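Our project looked at how families get to Camp Melidell, a summer camp on Lake Kullis, and whether the directions it sends out could be made clearer. It was written for the Travel and Recreation course by Gaspard Fleury and two classmates.
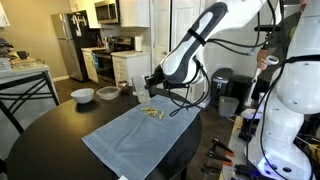 Last changed: April 27, 2022

## Background

The camp takes children from eight to 15 for two-week stays. Last summer 927 campers came, most of them by car. The current directions are one paragraph in the welcome packet. They start from the Lacroix exit and assume the driver already knows which side of the lake the camp is on.

## What we did

We sent a short survey to all the families in November and got 1,355 comments back, as many people wrote more than one. We sorted them by the part of the trip they were about. Then we drove the route twice, once from the highway and once from the Prolska ferry landing, and wrote down each turn.

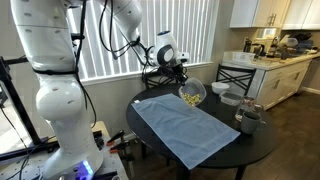 The second drive was slower than we expected. The ferry road splits after the boat ramp, and the sign for the camp faces the other way – you only see it if you are leaving.

## Findings

- The most common problem was the split after the boat ramp.
- Phone maps send drivers to the service gate, which is locked on arrival days.
- The packet gives the distance from Lacroix as 19 miles. That matches what we drove.
- Parking is not mentioned at all. The field holds around 1,000 cars in the county's fair week, so space is not the issue.

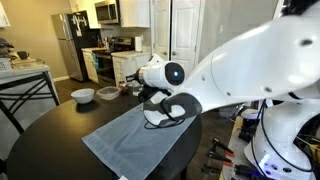
Families coming by ferry also asked about the shuttle. It meets the morning boat only, and the packet lists it under "Health Forms," where few people found it.

## Recommendations

1. Split the directions into two sets, one for the highway and one for the ferry.
2. Turn the camp sign or add a second one at the boat ramp.
3. Give the main gate its own address for phone maps.
4. Move the shuttle times to the travel page.

The camp office has our route notes and has asked for a one-page version to mail with the next packet.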